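What We're Spending Next Year, and on What

November is when I have to hand in numbers for the coming year, so most of my evenings this week have gone into a spreadsheet. A few people who run small robot setups have written to ask how I plan purchases, so I am putting the main parts here while they are fresh.

We have one two-armed robot with five-fingered hands, and the work is grocery picking. The arms are fine. They came through Sullau two years ago and I have no plans to replace them. Nearly all the money next year goes to things attached to the arms or standing near them.

The biggest line is hands. I asked for quotes from Sullau and Jokley. Jokley was cheaper per hand, but their connector is different from ours and the adapter plates are sold separately, with a long lead time. Once I added the plates and a spare set of cables, the gap was almost gone. I am going with Sullau again. One spare hand comes to 3660 with shipping, and I am budgeting for one, a right. Radymyr Skoryk wanted a pair. He has a point, as a left hand does not fit on the right wrist, but our right one does most of the lifting from underneath and it is the one that has been back for repair. If the left goes down we will do single-arm work for a few weeks.

Finger covers are a separate line. I used to put them under "supplies" with tape and zip ties, and then every spring I was surprised. They now have their own row, and I order them in 3 batches over the year so we don't end up with a drawer of old ones that have gone stiff.

Next is the service plan. Hutsuliak offers a yearly contract that covers inspection and calibration at 913. I skipped it the first year and paid by the visit, and by the end of that year we had spent more than the contract would have cost. So it stays in. Read the travel terms before you sign one of these. Ours includes travel for the scheduled visits only.

Then there is the shop furniture. This is the part that gets cut first when someone above me looks at the sheet, and I argue for it every time. Grasping a thing off a flat table and grasping it out of a crate with sides are different jobs. The hand has to come in over an edge, there are neighbors in the way, and the other hand usually has to help. If the robot is going to pick from market shelves, you need market shelves. Ours are from Fetholm, and I have asked for 6 more crates so that we can have one layout loaded while another is in use.
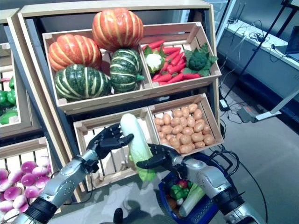

Two hands on one long vegetable, with the blue basket below.

I also put in for more artificial produce. Real vegetables would be better in some ways, but they go soft, and then you can't compare one month with the next. The long leafy shapes are the ones I want more of. Potatoes we have plenty of.

Khrystyna-Mariia Mykhailiuk, who signs off on all this, asked me for a column showing what happens if each item is delayed by a quarter. I grumbled and then did it. It was useful. The crates can wait with no harm done. The spare hand can't, given the lead time, so that order goes in first.

Things I left out this year: a second robot, a mobile base, and new desks. We could use cable covers for the floor, and I will probably buy those out of the small purchases line – they cost less than the time it takes to write the request.

I'll post the blank version of the spreadsheet once I have taken our supplier contacts out of it.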